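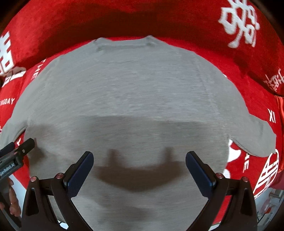
*Textured pads fitted, jaws open over the grey jersey shirt. The jaw shadow falls between and just above the pads.*

# Comparing finger pads on a hand-held gripper: T-shirt test

Emiliano Pacheco, Feb 16, 2018

This procedure compares two pad types on the same hand-held gripper: the Lukora textured pad and the Henine smooth pad. It assumes the camera is already calibrated and the jaws close squarely. If they do not, follow the Melport setup page first.

## Before you start

You need:

- the gripper, with both sets of pads
- one crew-neck T-shirt in plain cotton knit
- a bed or padded table, larger than the shirt
- a screwdriver to fit the frame screws
- a copy of the log sheet (form 702)

Choose a cover that contrasts with the shirt. Grey on red separates well with a simple colour threshold. Printed lettering on the cover is acceptable, but mask it out before measuring the hem line, or white strokes will be picked up as edges.

## Procedure

1. Fit the first pads. Check that the faces meet along their full height when closed.
2. Lay the shirt face down and smooth it outwards from the middle. Leave the sleeves extended.
3. Start recording. Hold the gripper over the middle of the back with the jaws fully open and wait 2 seconds.
4. Lower until both pads touch the cloth. Do not press into the bedding.
5. Close slowly, lift by 200 mm and hold for 5 seconds.
6. Open the jaws, flatten the shirt and repeat. Do 5 lifts per pad type.
7. Change the pads and run the same sequence.

## Scoring

Log each lift as *held*, *slipped* or *missed*. A lift where the pads also pick up the cover counts as missed. Note whether the fold formed between the pads or to one side of them.

## Shadows

With a lamp overhead, the jaws throw a dark outline on the shirt. The Paulauskas edge tracker reads this as a fold and will report a grasp point on flat cloth. Move the lamp to the side, or raise the edge threshold until the outline drops out. Use the same setting for both pad types.

Results from a curved wide-angle view must be undistorted before any distances are taken. Straight hems will otherwise measure long near the edges.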